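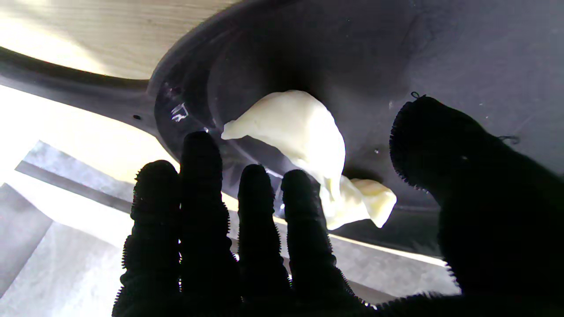
Demonstração da Kaijage em Warncombe: a mão enluvada junto à peça em forma de pastel, no prato escuro.

De: Duarte
Para: lista automação
Assunto: Re: visita a Warncombe, notas e perguntas em aberto

Em 2020-05-28, Adhiambo Tanui escreveu:

> Olá a todos,
> não pude ir a Warncombe em janeiro e só agora estou a preparar o pedido para o nosso laboratório em Skunthorpe. Alguém que tenha lá estado pode dizer-me três coisas?
> 1) As mãos trabalham com luvas durante toda a demonstração ou só numa parte?
> 2) Os objetos são verdadeiros ou feitos de propósito para o teste?
> 3) Quanto tempo leva preparar a bancada entre duas tentativas?
> Se houver valores para as peças de desgaste, também me interessam.
> Adhiambo

Adhiambo, todos,

Respondo pela ordem das perguntas e acrescento o que tinha no caderno. Estive na sessão da manhã. A Siltmont organizou o dia aberto e a demonstração que vos interessa é a da Kaijage, na sala do fundo. O limite era de 30 pessoas por sessão e ficámos de pé atrás de uma fita. Quem ficou do lado esquerdo via mal a mão direita, por isso aconselho a chegar cedo e a escolher o outro lado.

1) Luvas. Vi-as postas nas duas mãos durante toda a sessão. São pretas, justas, com cinco dedos. Perguntei porquê e a explicação foi o atrito: sem luva, os dedos escorregam no plástico liso. O problema é o pelo. A malha vai soltando fibras e o operador parou uma vez para limpar as pontas dos dedos antes de continuar. Para trabalho com comida a sério isto teria de ser resolvido, e eles disseram o mesmo sem ninguém insistir.
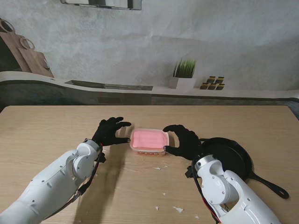 O braço direito passa por cima da frigideira para chegar à caixa de plástico, e foi nesse movimento que mais reparei. O operador não mudou a frigideira de sítio em nenhuma tentativa. Perguntaram-lhe se não seria mais simples afastá-la e ele respondeu que numa cozinha normal também há coisas no caminho. Os cabos vão por fora dos braços. Num dos ensaios um deles arrastou na mesa, sem consequências, mas no nosso caso eu prendia-os melhor.

2) Objetos. Há de tudo um pouco. A frigideira é preta, com cabo comprido, das que se compram em qualquer lado. A caixa é de plástico translúcido, com rosa por cima e uma faixa impressa à frente. A cozinha que aparece por trás da mesa é um fundo impresso. Digo isto porque houve quem, vendo só as fotografias, perguntasse pela marca da bancada. Quanto à peça em forma de pastel, não tomei nota do material e prefiro não adivinhar. Pode ser que a Siltmont tenha isso na ficha que ficou de enviar aos inscritos. Eu ainda não a recebi.

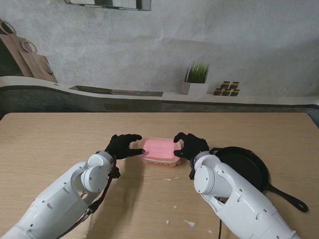
A aproximação com as duas mãos é lenta. Vêm uma de cada lado, param perto da caixa, corrigem a posição e só depois fecham os dedos. Quem já fez teleoperação reconhece a hesitação. A Kaijage não apresentou aquilo como autónomo – o operador estava à vista e foi dizendo o que fazia. Achei bem. Noutros dias abertos fica-se sem saber quem está a mandar nos braços.

3) Tempo entre tentativas. Não cronometrei todas. A sessão inteira durou 88 minutos, com perguntas, e uma boa parte foi passada a repor objetos. A reposição é feita à mão, por uma pessoa, que segue umas marcas numa folha. Se a ideia em Skunthorpe é fazer isto com uma só pessoa na sala, contem com sessões mais curtas do que as que estão no plano que circulou na lista.

Sobre custos, a única coisa que ouvi foi que tinham reservado 2.000 euros para luvas, pontas de dedos e cabos até ao fim do projeto. Não sei se chegou. Os preços por unidade têm de ser pedidos diretamente a eles.
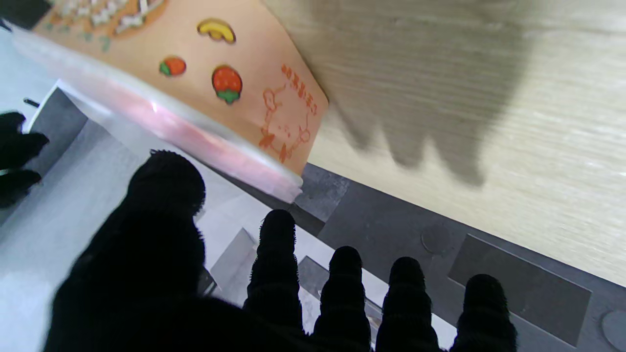 Com as caixas de cartão a dificuldade é outra. O cartão cede quando se aperta demais e a mão tem pouca folga entre segurar e amassar. As câmaras dos pulsos ajudam, embora os próprios dedos tapem bastante. Perguntei se pensavam mudar o ângulo da câmara e responderam que já tinham experimentado e que perdiam de vista a ponta do polegar. Ficou assim.

Duas notas práticas para quem for à próxima. O parque de estacionamento é pequeno e a entrada faz-se pelo portão lateral, o da frente estava fechado. Peçam também a folha de segurança à chegada. A minha era a número 89 e vinha com o nome de outra pessoa, de modo que convém conferir antes de assinar.

Adhiambo, se quiseres, envio-te as páginas do caderno digitalizadas. A letra é má, mas os esquemas da disposição da mesa percebem-se. E se alguém da sessão da tarde tiver visto a reposição com mais atenção do que eu, agradeço que corrija o ponto 3.

Cumprimentos,
Duarte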